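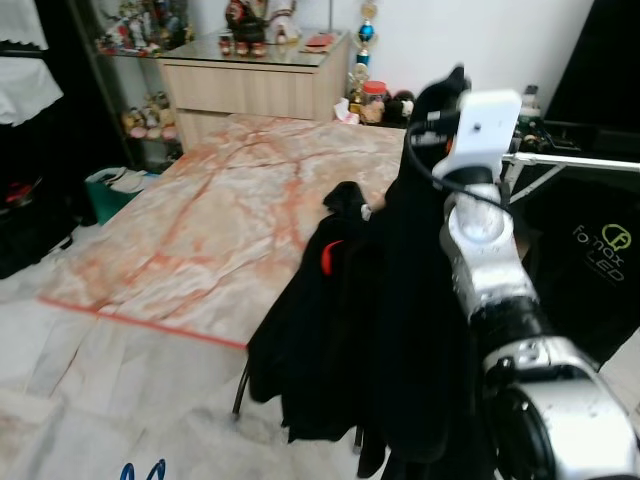

4.2 Where the drying rack ends up

I went into this part of the study thinking I'd be writing about laundry, and I came out with pages and pages on floor space. We had 39 households in the Pulano sample, and they sent us 2,333 diary entries between them. An awful lot of those entries are really about what a person had to shift, walk around or put up with so a few shirts could hang somewhere. I love these diaries (I read them all twice in July, usually late at night) and I'll lean on them heavily in this section.

Most homes in the sample have no room set aside for drying. The rack goes up in whatever room has the longest clear stretch, and that tends to be the living room, right in among the tables and cabinets and everything people like to keep out on display. Figure 2 is a pretty typical case: a metal rack on a marble floor, one end of its rod over the corner of a table and the other in front of a black cabinet. There's a black garment on the left half, and a red hanger and a green one with nothing on them on the right half.

I coded those bare hangers as "parked". The Turnis coding scheme, which we started from, has no slot for them at all. Under Turnis a hanger is either in use or in storage, and that left my assistant and me with a big pile of entries that fit neither! So we added the third code and went back through everything from the beginning.

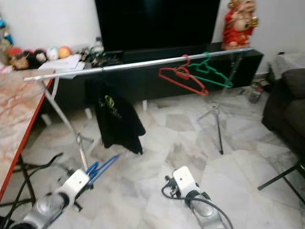 Kenji Ridgeway
Research Fellow, Home and Everyday Life Group, Sedgwick Institute

Once we had the parked code, a few things got easier to see. People who park hangers on the rod write shorter entries about hanging up clothes, and they hardly ever mention going to another room to fetch something. People who keep hangers in a closet write about the trip a lot, and they grumble about it. One diarist timed herself and reported 30 minutes for a load she thought should take half that, and she put the difference down to walking back and forth (plus one phone call, which she was nice enough to note).

T-shirts are their own little subject. We asked everyone how they get one onto a hanger, and the answers split between going in through the neck and coming up from the hem. The neck people know they're stretching the collar. They do it anyway, mostly when they're in a hurry, and several of them said they switch methods for a shirt they care about, such as one with a print on the front.
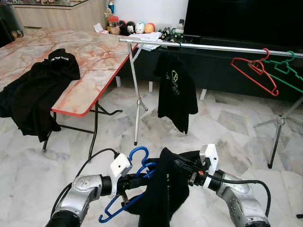 The hem people are slower and a lot more sure of themselves. They described bunching the fabric up to the shoulders first, and two of them sent drawings, which I've put in Appendix B. What I hadn't expected was how often both groups talked about spacing. Plenty of diarists leave a gap between one garment and the next, even on a short rod, and when the rod fills up they'd sooner hang things on a door than close the gap.

I should say something about hanger color, as it came up in the pilot at Hekia and a reviewer asked. In mixed sets, some households give each person a color, and others grab whatever's nearest. I can't tell those two apart from a photograph, so I only counted a household as color-sorting if the diary said so in words. That makes our number a low one, and I'm fine with that.

The clothes that never make it onto a hanger at all (socks, mostly) are handled in 4.3.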